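Measuring by hand and eye (cooking)

Measuring by hand and eye is the practice of judging amounts of food without scales, cups or marked spoons. The cook uses a part of the body (a finger, a thumb, a palm), a familiar object (an egg, a walnut, a teacup), or plain memory of how things looked last time. I've kept this entry for the site for years now and I still cook this way most nights, so forgive me if I take sides a little. Other names you'll run into are cooking by feel, eyeballing, and my grandmother's favorite, "enough."

It's an old subject and a slippery one. Written recipes usually leave it out, and cooks who do it well tend to be bad at explaining it. What follows is the common units first, then some history, then where the method works and where it lets you down.

Body measures

The best-known body measure is the pinch, meaning whatever you can hold between the thumb and one fingertip. Some cooks separate a two-finger pinch from a three-finger one, and the second can easily be double the first. Then there's the handful, which is hopeless for salt and lovely for parsley. A palmful is what sits in a cupped palm without falling off, and that's how I do dried oregano.

Fingers and thumbs also measure length. A thumb of ginger is a piece as long as a thumb, and people argue forever about whether that means the whole thumb or only up to the first joint. (I say the whole thumb. It's ginger, it'll be fine!) The inch has thumb relatives in several languages: the French word for inch, pouce, also means thumb. Finger widths turn up for dough thickness, for the depth of oil in a pan, and above all for rice.

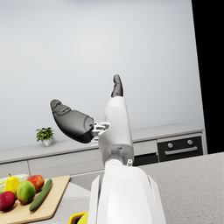 Robotic hand with a finger raised and the thumb out to the side.

The rice finger deserves its own paragraph. You level the raw rice in the pot, rest a fingertip on top, and pour in water until it reaches the first joint. New cooks always ask how that can work when hands come in different sizes, and it's a fair question. The answer is that the distance from fingertip to first joint doesn't vary by much between adults, and rice forgives a bit of extra water if you leave the lid on and let it stand. It's less dependable in a very wide pot, where that same depth of water is a great deal more water. Pushpa Rastogi, who taught me most of what I know about rice, changes to the second line of a different finger for old basmati, and I've never managed to copy her.

Object measures

When the body won't do, cooks reach for something everybody has seen. Butter the size of an egg shows up all over older American cookbooks, and it's usually read as a quarter cup, though eggs have been getting bigger. Butter the size of a walnut is a couple of tablespoons or a little under, depending on whom you ask and whether they picture the shell. You'll also find nutmegs, hazelnuts, peas and coins. Coins are the worst of the lot for later readers, because the coin changes or disappears and the recipe doesn't.

Cups and glasses are a halfway case. Plenty of families have one particular teacup that lives in the flour, and every recipe in the house is built around it. Florin Tănase wrote to me about his mother's, a chipped one with no handle, and how none of her cakes came out right for the two months it was lost behind a radiator. I love this sort of measure because the proportions hold even if nobody outside the house could tell you how big the cup is.

Early written sources

The oldest source I've handled myself is a household book from Surkunora dated 1649, which I was allowed to read in a very cold room over one long Sunday. It has almost no numbers in it. Quantities are given as "a good fist," "to the second knuckle," "so much as will lie on a knife," and, for saffron, "what you can bear to spend." A later owner went through and added weights in the margins in different ink, and then crossed several of them out again. I'd give a lot to know what went wrong with the dumplings.

Afroza Barua's transcription of the book is the one to use if you want to read further. She points out that the vague amounts are mostly attached to things the writer cooked every day, while the medicines and preserves get counted out carefully. That matches what I see in home cooks now. We measure what we're unsure of.

Judging produce

Vegetables and fruit are where nearly everybody measures by eye, including people who'd never dream of guessing at flour. Recipes say "one onion" or "a small cabbage" and leave you to it.
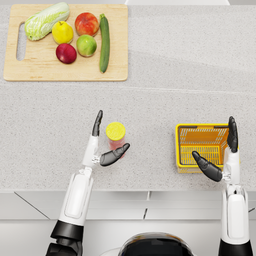
Eye measures for produce usually depend on comparing one thing with another. Is the carrot a fat one or a skinny one? Is there about as much celery as onion? It helps to get everything out before you begin, because a heap looks different once its neighbors are there. With a head of napa cabbage and a yellow lemon together on one wooden board, you can ask yourself straight away whether one lemon is going to be enough for all those leaves, and that's a question a written "juice of 1 lemon" never makes you ask. Dinesh Semwal tells beginners to trust the lemon least of anything in the kitchen, since a big one can be mostly pith, and to squeeze it into a bowl first and pour from there.

Cabbage is tricky for a different reason. It shrinks dreadfully under salt, so the eye has to be trained on the finished amount as well as the raw one. My own test batch used 800 grams of shredded leaves and was down to 700 after salting, draining and a fairly lazy squeeze. If you squeeze like you mean it, you'll lose more. Spinach is worse still – buy a bag the size of a pillow and you'll get dinner for one.

Teaching it

There's a small argument among cooking teachers over whether this can be taught at all. Eetu Turunen thinks it can, and his method is simple: guess, weigh, say the number out loud, put it back, guess again. He uses an old Estard kitchen scale with the dial turned to the wall so that the pupil has to commit before looking. I've tried it with a bowl of salt and got noticeably better in one evening, then lost it all over a vacation.

The other camp says you learn only by standing next to someone. I have sympathy for this too. When I watched Pushpa salt a pot of dal, I noticed her hand was a lot higher over the pot than mine ever is, and the salt fell wider, and I'd have missed that completely from a recipe card.

There are products as well. Clevik sells a set of spoons stamped "dash," "pinch" and "smidgen," and I own them, and I use the smallest for getting cardamom out of the jar. The Singhal spice tins come with a shallow scoop meant to match a palmful. Mine doesn't match my palm, but it's a nice scoop.

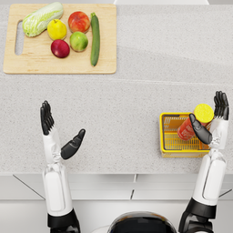 Where it doesn't work

Baking is the usual warning and it's mostly deserved. Bread is fairly friendly to feel, because you can add flour or water as you go and the dough tells you what it wants. Cake isn't friendly at all: by the time you can see that there's too much baking soda, it's in the oven and so is your afternoon.

Canning and curing should never be done by eye. The salt and acid there are keeping people safe, so use a tested recipe and a scale. I'd say the same for gelatin, just for the sake of your pride.

Very large batches go wrong too. A pinch for four people doesn't turn into ten pinches for forty in any way I've been able to work out, partly because you lose count and partly because your fingers get damp and pick up more each time. Weigh the salt for the big pot, then finish by tasting.

See also

Butter the size of an egg
Household books
Rice, cooking of
Teacups as measures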